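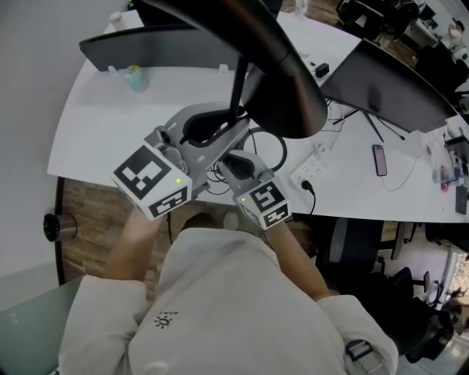 4. Installing the Curora Desk Controller

4.1 Before you start

The Curora controller raises and lowers the desk and stores the user's height positions. It is supplied with the Besnard lifting column and one hand switch. Do not connect it to columns from another maker.

Caution: Disconnect the power cord from the wall outlet before opening the control box. Wait 5 minutes before touching any terminal.

4.2 Mounting the control box

1. Turn the desktop upside down on a blanket or flat cardboard.
2. Hold the control box against the underside of the desktop, with the cable sockets facing the rear edge.
3. Mark the screw positions through the two slotted holes.
4. Drill pilot holes. Set the drill stop so that the bit cannot pass through the desktop.
5. Fasten the box with the short screws. Tighten by hand only.

Note: On curved desktops, mount the box where the underside is flat and the cables reach without tension. The cables supplied are 1000 mm long. Longer cables are listed under Wivus parts in Appendix B.

4.3 Connecting the columns

1. Plug the left column into socket M1 and the right column into socket M2. Left and right are as seen by a seated user.
2. Press each plug in until the latch clicks.
3. Plug the hand switch into the socket marked HS.
4. Tie the cables to the cross rail. Leave a loop at each column — a tight cable will pull out of its socket at full height.
5. With a second person, turn the desk upright. Lift by the frame, never by the desktop.
6. Connect the power cord.

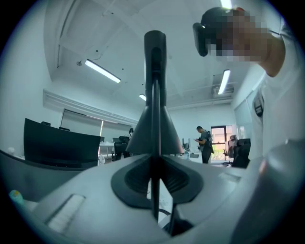 4.4 First reset

The controller must be reset before first use, after any power failure, and after a column has been replaced. Until this is done, the display shows "rES" and the desk moves down only.

1. Clear the space under the desk.
2. Press and hold the down key until the desk reaches its lowest point. Release the key.
3. Press and hold the down key again for 8 seconds. The desk drops slightly, rises, and stops.
4. Release the key. The display shows the present height.

Caution: The anti-collision function is off during reset. Keep hands and chair arms clear of the moving parts.

4.5 Storing a height

1. Move the desk to the height wanted.
2. Press S, then press memory key 1 or 2 before the display stops flashing.

Storing a new height erases the old one. Heights are kept when the power is off.

4.6 If the desk does not move

E01: One column is not connected. Check M1 and M2.
E02: Overload. Remove weight and repeat the reset.
Hot: Duty limit reached. Let the controller rest until the message clears.

If a code returns after a reset, write down the serial number on the control box and contact Grendonside service.

Section revised 26 February 2024, Ka-ming Yen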